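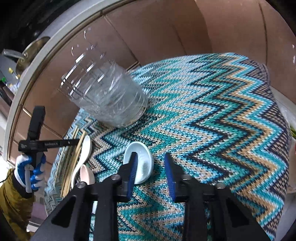

Washing a chevron throw that has gone out of shape

Home > Yarn and Fibre > Care and Repair

zigzag_dimas
Posted 29 Sep 2024

I have a knitted zigzag throw, teal, navy and beige, that lives on the side table against the wall. It was knitted from Murakami wool in a pattern called Gindum. I washed it in August for the first time and it has grown. One side is now 9 cm longer than the other and the points of the zigzags have gone flat at that end.

I used the wool cycle at 30 degrees, then hung it over the line. Can I get it back to size, or do I need to pull out the cast-off edge and redo it?

Dimas Lubis

kawaguchi_y
The line did it. A wet wool blanket is heavy and all that weight hangs off whatever part is pegged. Don't unpick anything yet. Soak it again in cool water, roll it in towels, then lay it flat on a spare bed and pat it to the measurements you want. Leave it until it's completely dry. Mine took 3 days in a cold room.

fulletti_fan
Agree on drying flat, disagree on patting. Chevrons need pins. Put one at every point and every valley along both ends or they will creep back. I did a Fulletti cotton one without pins and had to do it all over again.

kawaguchi_y
Cotton behaves differently though. I've never pinned a wool throw and the zigzags sit fine. If you pin it too tight you get little pulled corners, which look worse than a soft wave.

zigzag_dimas
I don't have enough pins for both ends anyway. Would blocking wires work?

fulletti_fan
Not along a zigzag edge. Use them down the straight sides and pin the ends.

P. Grabowska
Can I ask what tension it was knitted at? If it was loose to begin with, it will stretch again every time it's washed, no matter how you dry it. My mum's was cast on with 131 stitches on needles a size too big and it was never the same shape two months running. She ended up sewing cotton tape along the back of the long edge. Not pretty but it held.

zigzag_dimas
No idea on tension, I didn't knit it. My aunt Sulastri did. I'll ask her.

fatemeh.a
Before you soak it, test the navy. Wet a white cloth and press it on the darkest stripe. I had a dark blue bleed into a beige and there was no getting it out. Colour catcher sheets help a bit.

Also I wouldn't use the machine again at all, wool cycle or not. The spin is where the trouble starts.

kawaguchi_y
The spin is fine if it's in a laundry bag. A short spin gets more water out than towels ever will and it dries faster.

fatemeh.a
We'll have to differ on that one. I've felted 6 metres' worth of scarves on a so-called gentle spin.

zigzag_dimas
Navy test done, the cloth came away clean. It's soaking in the laundry tub now. I'll pin the bad end only and leave the other side alone. Sulastri says the tension was "normal", so no help there.

P. Grabowska
Measure it before you pin and write it down.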